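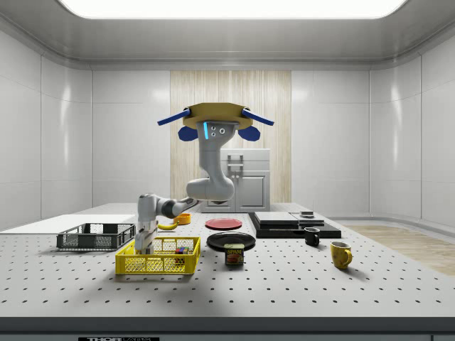

Setting up your office at Folel House, Stodport
June
By Teodor Nowicki

Section 3: Moving in and first-day set-up

This section covers the work between collecting your keys and opening your office to staff. It applies to all self-contained offices on floors one to four. If you have taken desks in the shared room on the ground floor, go to Section 6.

You will need your signed licence, the access cards from your welcome envelope, and the floor plan for your unit. The unit number is printed at the top of the plan and starts with the floor, so 2.08 is on the second floor.

3.1 Booking the goods lift

1. Ring the front desk and ask for a lift slot. Slots last two hours and the first starts at 7.30 am.
2. Give the desk the registration of any van that will use the rear yard.
3. Tell the desk if any single item weighs more than 168 kg. Heavy items need a second person from the building team.
4. On the day, collect the lift key from the desk and sign for it.
5. Return the key before your slot ends, even if you have a second slot later.

Caution: Do not use the passenger lifts for furniture, safes or pallets. The cost of any damage to the doors or panels will be added to your next invoice.

Note: The rear yard is reached from Kedulness Lane. The height limit at the gate is 3.1 metres. Taller vans can unload in the bay on the main road until 9.30 am.

3.2 Activating access cards

Each office is issued with two manager cards and a set of staff cards. Staff cards do nothing until a manager card has switched them on.

1. Hold a manager card against the reader outside your office until the light turns green.
2. Within 30 seconds, hold the first staff card against the same reader. It beeps once.
3. Carry on with the remaining staff cards, one at a time.
4. Hold the manager card against the reader again to finish.
5. Try each staff card on your office door and on the street door.

If the reader beeps three times, the card has not been accepted. Wait for the light to go out and start again from step 1. A card that fails twice should be taken to the front desk and swapped.

Note: Staff cards open the street door from 6 am to 10 pm. Manager cards work at all hours.

3.3 Placing desks

The floor boxes are marked on your plan with a small square. Each has four sockets and two network points.

1. Lift the lid of every floor box before you move any furniture, and check that the plan matches.
2. Place desks so that each is within two metres of a box.
3. Leave a clear route at least 1.2 metres wide from the furthest desk to the door.
4. Keep desks and cupboards 30 cm away from the heaters under the windows.
5. Feed cables through the brush strip in the lid and close it fully.

Caution: Do not plug one extension lead into another. Kettles, fridges and fan heaters must not be run from floor boxes – use the wall sockets in the kitchen area.

Offices on the fourth floor have sloping ceilings on the street side. Bookcases over 1.4 metres will not stand against that wall.

3.4 Heating and lighting

The wall controller by the door is made by Unnithan and looks after both. It arrives set to building hours.

1. Press and hold the centre button until the screen lights up.
2. Choose Room, then Hours.
3. Set your start and finish times with the arrows and press the centre button to save.
4. Choose Room, then Temperature. The range is 17 to 23 degrees.
5. Press Back twice to leave the menu.

A new setting can take nearly 31 minutes to reach the heaters. Changing it again during that time puts it to the back of the queue.

Lights go off after 15 minutes without movement. To keep them on for a presentation or a long call, press the centre button twice. They return to normal at midnight.

3.5 Walls, signs and pictures

You may hang pictures and whiteboards from the rail that runs below the ceiling. Hooks are available from the front desk. Do not drill, nail or glue anything to the brick walls.

Your company name goes on the board in the lobby and on the plate by your door. Send the exact wording to the desk, with capitals as you want them. Plates take five working days. A temporary card can be used until then, but please do not tape paper to the glass.

3.6 Reporting faults

Ring extension 4000 for anything electrical, any leak, or a door that will not lock. Give your unit number first. Other faults can be written in the book at the front desk, which is checked at 8 am and again at 2 pm.

Section 4 covers post, deliveries and meeting rooms.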